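Kendra McIntyre
30 June 2019

Okay friends, I have finally started on the small-bits problem. You know the one, all those tiny colorful pieces that end up in every drawer I own!

I've been putting this off since December, and my sister has been very patient with me (thank you, I owe you dinner).

The plan is to keep the orangey ones away from the blues and reds, and to get the old network switch boxed up while I'm at it. 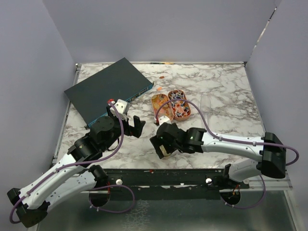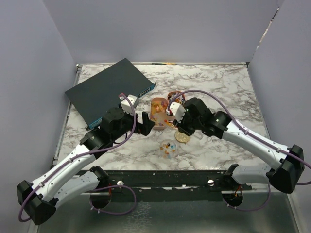 Pieces and trays on the marble top in the first one, pink container in the second.

I do love a see-through container, I can never remember what I put in the other kind.

If anyone nearby could use a network switch, send me a message and I'll hang on to it for you.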